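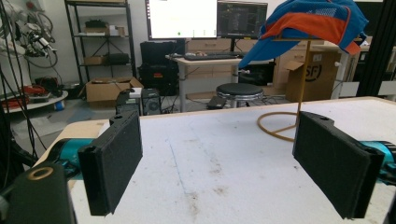
Felt-faced fingers over the white table.

Skosta: a small dataset of car oil change notes

Hi! I'm the person behind Skosta, and this is the readme you get when you unpack the download. Skosta is a table of oil change and top-off records from everyday cars, typed up by me from owners' own logbooks, glovebox receipts and spreadsheets (with their OK). I started it when I wanted to know how much oil a normal car goes through between changes and all I could find was people yelling at each other on forums.

Current version is 2, put together in July 2025. If you have the first one, please toss it. I had mixed up quarts and liters in a bunch of rows and the averages were goofy.

What's in it

There are 2,000 records from 290 cars. Each row is one event, either a full change or a top-off. Everything is in one CSV called skosta_main, plus a second little file, skosta_cars, that lists each car by number with its engine size, fuel type and whether it has a turbo. Join them on car_id and you're set.

Columns in the main file:
car_id: matches the cars file
event: change or topoff
odo: odometer reading in miles
amount_qt: quarts of oil added
grade: what the bottle said, like 5W-30 or 0W-20
filter: yes, no or blank
who: shop, dealer or self
note: whatever the owner scribbled, lightly cleaned up

Blank means the owner didn't write it down. It does not mean zero! I got this wrong myself the first time I made a chart, and for one happy evening I thought a whole pile of cars had never had a filter.

How it was collected

People sent me photos or scans of their records and I typed them in by hand, with a script called Ulik that yells if an odometer number goes backward. It's in the tools folder. It's ugly but it works, and you can run it on your own log if you want (python ulik.py yourfile.csv). After that I read back 200 rows against the originals and fixed what I found, mostly swapped digits and a few 5W-30s that should have been 5W-40s.

I took out names, plates, VINs, shop addresses and phone numbers. If you spot something in a note that looks personal, tell me and I'll pull it.

Stuff to watch out for

The folks who keep an oil logbook are not your average driver. They check the dipstick more, they top off sooner, and they have opinions about grades. So please don't use this to say how often "people" change their oil. It's also heavy on older four-cylinder cars and really thin on diesels, and I have no hybrids at all yet.

Top-off amounts are eyeballed. Someone pours in "half a bottle" and writes 0.5, and I typed 0.5. Full changes are better, though a lot of owners seem to write the number from the manual instead of what went in.

There's also no telling a leak from burning unless the note says so. I thought about adding a column for it and gave up after a week of guessing.

Using it

Go for it, school projects and blog posts included. Just mention Skosta and the version number, and don't resell the file. If you want to merge it with the Studov tire log, the car numbers don't match up, so don't try to join them on car_id (I did, it's a mess).

To do

Add the rest of the June batch, which is still sitting in a shoebox
Split the notes by language, a few are in Spanish
Put temperature or at least season back in, I dropped it by accident

Fixes and new logbooks are welcome through the issues page. Scans are fine, crumpled is fine, coffee rings are fine so long as I can read the mileage.

Abeysekara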